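From: Olga Iturra
To: refurb-hardware list
Subject: Re: [refurb-hw] Drive caddies and cable slack on the towers
Date: Thursday, 16:40

Samuele Dal Bello wrote:

> I have been through the parts sheet for the Weleo batch and three
> things are unclear before we start on the remaining towers.
>
> 1. The sheet lists "drive, 3.5, bare." Are the drives going out bare
> or in the blue caddies? Thérèse has been logging them with the caddy
> and I have been logging them without, so the counts will not agree.
>
> 2. Do we pull the CPU before or after the drives? The old Pomo
> procedure says CPU first. I would like to avoid working next to an
> open socket with a cable bundle hanging over it.
>
> 3. Is it worth removing the power supply to get at the 24-pin, or can
> it be reached with the supply in place?
>
> Also, 18 of mine have no memory. I assume it was taken out before the
> pallet reached us. Can someone confirm so that I stop looking for it?
>
> Samuele

Answers in the same order.

1. In the caddy. The caddy is specific to the cage and the chassis is worth less without it. Log drive and caddy as one line, put the drive model in the notes column, and leave the caddy color out. Thérèse's count stands. For anything already entered as bare, change the line type only. Do not create a second line or the Tyagi import will treat it as two items.

2. Drives first, CPU last. The Pomo procedure was written for a case where the cage sat over the socket and there was no other way in. On these the cage is at the opposite side of the case from the board, and it empties without touching anything near the processor. Keep the load plate closed until every cable is out of the case. If a cover is available, fit it as soon as the CPU is lifted.

3. Leave the supply in. The main connector can be reached from the side with the case lying flat. Press the latch fully before pulling, and pull on the housing. Noémie had two headers come off with the plastic last month, both from pulling on the wires.

On the memory: confirmed with Lise Fortin, it was removed at the donor's end. Enter zero and carry on.

Pictures from one of the towers:

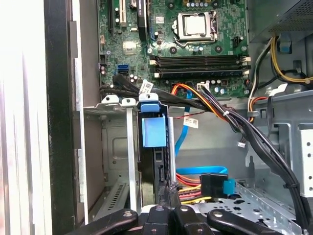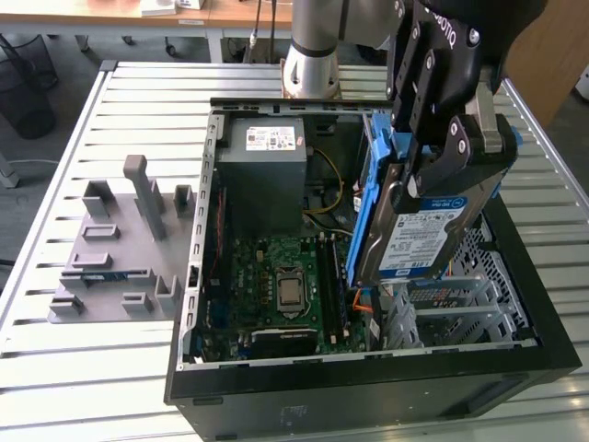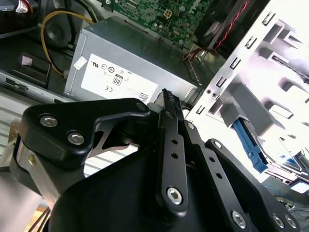
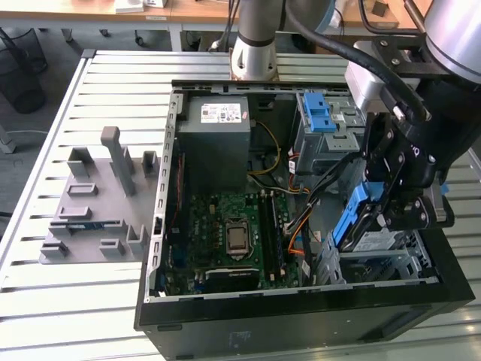 Tower with side panel off. Second picture: WD Blue drive in its blue caddy.

Some notes on the order of work, which will replace section 4 of the procedure if there are no objections.

4.1 Case on its side, open side up, supply at the far end. Check that the supply is unplugged at the wall and hold the power button for a few seconds.

4.2 Disconnect data and power at the drives before moving any caddy. The bundle between the cage and the board has very little slack. If a drive is drawn out with the data cable still attached, the load goes to the board connector, and the blue SATA ports are only held by their solder.

4.3 Squeeze the blue release and draw the caddy straight out of the cage. If it stops partway, look for a power connector caught behind it. Do not rock it.

4.4 Fold the drive cables back over the cage wall so they are clear of the socket and memory slots. A single reusable tie is enough. Do not cut the existing ties. Flonix wants the harness returned complete and will reject a cut one.

4.5 Main power connector, then processor power, then fans, then front panel. The thin red lead along the chassis wall should be treated as part of the case and stays where it is.

4.6 Expansion cards. Release the slot retainer first and lift the card evenly from both ends.

4.7 CPU. Lever, load plate, lift straight up, into the tray. Close the load plate again over the empty socket.

4.8 Photograph the supply label straight on, close enough for the small print to be legible. Wattage is the field most often missing from the sheet and it cannot be filled in later without opening the case again.

Screws go in the compartment tray by step number. Drive caddies on this chassis use no screws at the cage, so if you find yourself holding one at 4.3 it came from somewhere else and should be traced before the case is closed.

Time per unit has been about 50 minutes with logging. Most of that is the sheet. I would leave the target as it is until the new section has been used for a week.

Two open items:

- Labels on the cables. Some of the bundles carry a tag with printed text. I don't know whether Flonix matches these against the chassis. Until someone gets an answer, leave the tags on.

- Anything with a damaged release latch goes on the shelf marked 523, with the drive still in the cage. Do not lever it out.

Comments on 4.4 and 4.8 in particular, please. I will put the revised section in the shared folder once Noémie has read it.

Olga

--
Olga Iturra
refurb-hardware list
Plain text only, attachments are held for approval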